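Mernell Stimmkreis 2 – Auswertungssoftware für Wahlkreisbüros, Fraktionen und Wählergruppen

Artikelnr. 1579-B
Verfügbarkeit: lieferbar, Versand ab Lager Dronard
Preis: 868 € netto je Büro, einmalig. Keine Abogebühr.

Kurz gesagt
Wahlergebnisse einlesen, auf die neuen Stimmbezirke umrechnen, Karte ausgeben. Läuft auf dem Bürorechner, ohne Cloud. Gedacht für kleine Teams, die nach einer Gebietsänderung wissen wollen, wo sie stehen.

Was ist neu in Version 2
Import jetzt auch aus Tabellen mit zusammengelegten Zellen (die Gemeinden liefern das leider immer noch so). Briefwahlbezirke werden anteilig auf die Urnenbezirke verteilt, der Schlüssel lässt sich von Hand ändern. Zwei Wahlen nebeneinander, auch wenn die Bezirksgrenzen dazwischen verschoben wurden. Kartenausgabe als PDF bis A1. Druckfarben frei wählbar, auch Graustufen für den Kopierer.

Nicht mehr dabei: das alte Serienbriefmodul. Wer es braucht, bleibt bitte vorerst bei 1.9, wir pflegen beide Stände bis November weiter.

Umfang je Lizenz
Ein Büro, bis zu 403 Stimmbezirke. Darüber bitte Angebot anfordern.
Installation auf fünf Arbeitsplätzen.
Handbuch als PDF, gedruckt gegen Aufpreis.
Telefonische Einweisung, eine Stunde, Termin nach Absprache mit Marisa Cirillo.

Systemvoraussetzungen
Windows 10 oder 11, 64 Bit. 8 GB Arbeitsspeicher, besser 16. Für große Karten eine eigene Grafikkarte, geht aber auch ohne, dauert halt. Mac: nur über virtuelle Maschine, dafür kein Support. Linux in Arbeit, Termin offen.

Daten
Ergebnisse kommen nicht mit. Die holen Sie beim Wahlamt oder laden sie von der Seite Ihrer Gemeinde. Einlesen als CSV, XLSX oder ODS. Bezirksgrenzen als Shape oder GeoJSON. Wenn nur ein PDF mit Straßenverzeichnis da ist: auch das geht, dann aber mit Handarbeit. Der Zuordnungsassistent schlägt Straßen vor, Hausnummernbereiche müssen Sie bestätigen.

Personenbezogene Daten verarbeitet das Programm nicht. Mitgliederlisten, Wählerverzeichnisse usw. bitte nicht einspielen, der Import bricht bei Spalten wie „Geburtsdatum“ mit Meldung ab.

Hinweis zur Umrechnung
Die umgerechneten Ergebnisse sind Schätzwerte. Sie taugen für die interne Planung und für Stellungnahmen im Anhörungsverfahren, wenn der Rechenweg beiliegt (Menü Bericht, Punkt Rechenweg). Amtlich sind sie nicht. Bitte in Pressemitteilungen auch so kennzeichnen. Bei sehr kleinen Bezirken blendet das Programm die Werte aus, die Schwelle steht in den Einstellungen unter „Anzeige“.

Rückmeldungen
„Haben damit unsere Einwendung gegen den neuen Zuschnitt im Süden gerechnet. Zwei Abende. Vorher saß da ein Praktikant drei Wochen dran.“ Ottavio Pace, Wählergruppe Flodley
„Kartenausgabe gut, Handbuch zu knapp. Der Teil zur Briefwahl gehört nach vorne.“ Noemi Greco
Zum Handbuch: stimmt, wird überarbeitet. Die neue Fassung gibts dann als kostenlosen Download.

Zubehör und Passendes dazu
Erweiterung Marquez: Sitzverteilung nach Sainte-Laguë, d'Hondt und Hare/Niemeyer, mit Ausgleichsmandaten
Gedrucktes Handbuch, Ringbindung
Zusatzlizenz für weitere Arbeitsplätze, jeweils fünf
Wandkarte nach Ihren Daten, Papier oder abwischbar
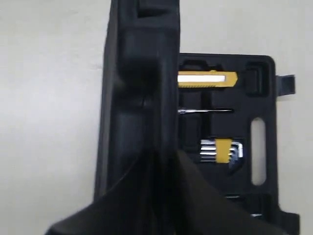

Koffer aus schwarzem Kunststoff, aufgeklappt.

Lieferung
Download mit Lizenzschlüssel per Mail, meist am selben Tag, wenn die Bestellung bis 14 Uhr da ist. Auf Wunsch USB-Stick per Post. Rechnung an Fraktion, Verein oder Partei möglich, bitte die genaue Rechnungsanschrift angeben, nachträgliche Änderungen kosten uns jedesmal einen halben Vormittag. Öffentliche Stellen auf Rechnung, 30 Tage. Alle anderen Vorkasse.

Rückgabe
Testversion ist kostenlos und voll nutzbar, nur die Karten haben einen Schriftzug quer drüber. Bitte erst testen. Freigeschaltete Lizenzen nehmen wir im Regelfall nicht zurück.

Bekannte Fehler
Umlaute in Bezirksnamen werden bei CSV aus älteren Programmen manchmal zerschossen. Beim Import Zeichensatz auf „Windows-1252“ stellen.
Legende rutscht bei A3 quer über den Maßstab. Wird mit dem nächsten Update behoben.
Überhangmandate in der Erweiterung Marquez: Rundung bei Stimmengleicheit prüfen, das Programm lost nicht.

Fragen vor dem Kauf
Technik: Sohail Marwat
Bestellung und Rechnung: Rosalba Marchetti
Rückruf über das Kontaktformular, bitte Artikelnummer und Zahl der Stimmbezirke dazuschreiben. Kurz vor Wahlterminen dauert die Antwort länger.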